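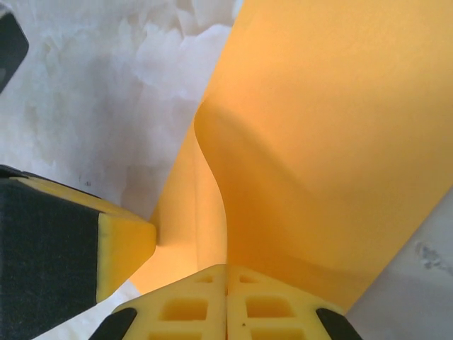 Figure 1. Wrist camera view during a folding demonstration, orange sheet over a white mottled surface.

Fovton Handling Project
Progress report to the Stonel Fund, second reporting period
Prepared by the project team, Gristoritz site

1. Purpose of this report

This report describes the work done since the first report, which the Fund received in March. It covers the collection of demonstrations for thin flexible sheets, the first training results, the changes in our operator procedure, and the money used. We also answer the two questions that the Fund sent to us after the first report. The answers are in section 6.

For readers who did not see the first report: the project wants to find out how many demonstrations, and of which kind, a small workshop would need to teach a robot arm to fold and place sheet material. The operator moves the arm with a remote controller, or holds the arm and guides it by hand. The system records the positions and the camera images, and a policy is trained on these recordings.

2. Summary of the period

At the end of September we have 3682 accepted demonstrations. The plan for this date was 3500, so we are a little ahead. The work was slow in the first weeks, when we had to repeat one full set for a calibration error, and then it became faster.

The single fold task is now at a level which we consider useful. The double fold task is not. The placing task was started only in the last part of the period and we have no result to report for it.

We ask the Fund to accept one change in the plan, which is explained in section 7.

3. Collection of demonstrations

3.1 Two ways of showing the task

In the first period we used only hand guiding. The operator stood beside the arm and moved it directly. This is comfortable to learn, and a new person can give a reasonable demonstration in the first hour. The difficulty is that the operator's own hands and sleeves enter the camera views. A policy trained on such images sees something that will not be present later.

In this period we moved most of the work to remote control. The operator sits at a separate desk and sees the wrist camera on one screen and the overview camera on another. The first days were discouraging. Every operator pressed the material too hard, and several sheets were creased so strongly that we had to throw them away. After the first week the quality was better than with hand guiding, and it stayed better.

We keep hand guiding for one purpose. When we prepare a new task, we first guide the arm by hand a few times to learn which path is possible for the wrist. These recordings are stored separately and are not used for training.

3.2 How a folding demonstration is given

The procedure for the single fold is now written down and all the operators follow the same version. The operator brings one finger near to the edge of the sheet, lifts the edge until the material makes a clear curve, and moves the wrist over the sheet slowly. When the edge is above the target line, the operator lowers it and waits one second before opening. Then the closed fingers press along the fold.

The waiting second looks unimportant, but it had a clear effect. Without it, the operators opened the fingers while the sheet was still moving, each one at a different moment, and the trained policy opened too early in many trials.

The hardest part to show by remote control is the moment when the sheet stands up in a curve between the fingers. A flat sheet is easy to see on the screen. A curved sheet of one color can fill a large part of the wrist view, and then the operator has only the shading to judge how sharp the bend is. We asked the operators to look at the overview screen at this moment, but most of them prefer to remain with the wrist view, and their recordings are not worse. We have stopped insisting on this point.

3.3 Acceptance of recordings

Each recording is checked the next working morning by a person who did not make it. A recording is rejected if the material slips out of the fingers, if the arm stops for more than five seconds, or if the fold is more than one finger width away from the line. In the early part of the period 20 percent of the recordings were rejected. We do not delete rejected recordings. They are marked with the reason, and we believe that some of them, especially those where the operator loses the sheet and takes it again, could be valuable for training later.

3.4 The set that was repeated

In the third week the wrist camera had been mounted again after cleaning, and its angle was slightly different from before. We noticed it only when the checks gave strange values for the position of the fold. The complete set of that week was removed from the training data and recorded again. The operators now take a short calibration recording every day at 8:30, before the first demonstration. It needs four minutes.

4. Results

4.1 Single fold

The policy trained on all accepted single fold data completed the task in 83 percent of the test trials. In the first report this value was 61 percent. The trials were made with sheets from the same supply as in training, but placed at positions and angles that were not used in the demonstrations.

Most of the failures are of the same kind. The finger touches the surface beside the edge and does not go under the material, so the sheet is pushed away a small distance and the arm continues the movement with nothing in the fingers. The policy does not notice that it has no sheet. This is the reason why we wrote above that the recordings with a second attempt may be useful.

4.2 Double fold

The second fold starts from two layers. The policy often takes only the upper layer and opens the first fold again. The results changed strongly from one test day to the next, and we prefer not to give one number which would look more certain than it is. We think that the demonstrations for this task are not uniform enough. Two operators take both layers from the side, the others from the corner. Both methods work when a person does them, but the mixture seems to be difficult to learn. From October only the corner method will be recorded.

4.3 Comparison of hand guiding and remote control

We trained two policies with the same quantity of data, one for each way of showing. Remote control gave the better result for the single fold, with fewer early openings and a calmer approach to the edge. We would like to be careful with this comparison. The hand guided data are older and were given by people who were still learning, so a part of the difference can come from experience. A fair comparison would need new hand guided data from the present operators. We have planned two days for it.

5. Operators and working time

We now have 18 trained operators on the list, most of them part time. On a normal day two of them work in turns of fifty minutes, with a pause of ten. Longer turns were tried and the rejected recordings increased in the last part of the turn.

The training of a new operator takes three days. The first day is for hand guiding and for safety, the second and the third for remote control with sheets that were already used. Several operators reported tired eyes after the work at the screens. We bought two larger screens and moved the desk away from the window, and the complaints became fewer.

The partner laboratory in Cáceres received our procedure in June and has recorded a small set on its own equipment. Their operators asked for a clearer explanation of the pressing movement, and they were right, the text was not understandable for a person who had not seen it. We have rewritten it and added a short video. The Cáceres data are not included in the numbers of this report.

6. Answers to the questions of the Fund

The Fund asked if the finger pads wear out and if this changes the results. The pads become smoother with use, and a smoother pad takes the edge less well. We have not measured this properly yet. At present we change the pads at the start of each month and write the change in the log, so that the data before and after can be compared.

The Fund also asked if the demonstrations could be used by other groups. Yes, this is our intention. The operators have signed the consent form. The remote control set can be prepared for release without large effort. The hand guided set shows hands and in a few cases faces in the overview camera, and it would need to be reviewed first. We propose to release only the remote control set.

7. Budget and requested change

The spending for personnel is as planned. Material was more expensive than planned, mostly in the first weeks of remote control when many sheets were damaged. The two screens were paid from the equipment line, where a small reserve remains.

We ask for permission to move the remaining travel money to operator hours. The second visit to Cáceres can be replaced by a video meeting, and the hours are needed for the double fold task. The total amount does not change.

8. Work for the next period

- Record the double fold again with the corner method only.
- Train one policy with the second attempt recordings included, and compare it with the present one.
- Make the two days of hand guided recordings with the present operators.
- Continue the placing task — first with one sheet size, then with three.
- Prepare the remote control set for release, with a description of the acceptance rules.

One risk should be mentioned. The building in Gristoritz will have electrical work in November, and we may lose up to one week of collection. If this happens, the placing task will be delayed and the double fold will keep its priority. We will inform the Fund as soon as the dates are fixed.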